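Hi Dace, quick update on the Ellum seed library! We've now packed 1,340 envelopes, and 30 households have signed up to grow beans for us. The Neltar money paid for the drying racks (finally!) and we still have enough left for labels. 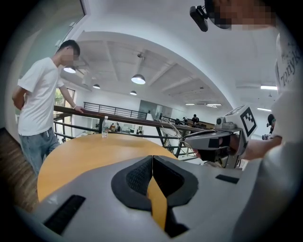
The germination tests are running behind, mostly my fault, as I started 3 of the squash varieties late. I'd love a second round table like the orange-yellow one with the water bottle on it, for the sorting days. Could that come out of the label money? I'll send you the squash numbers in August.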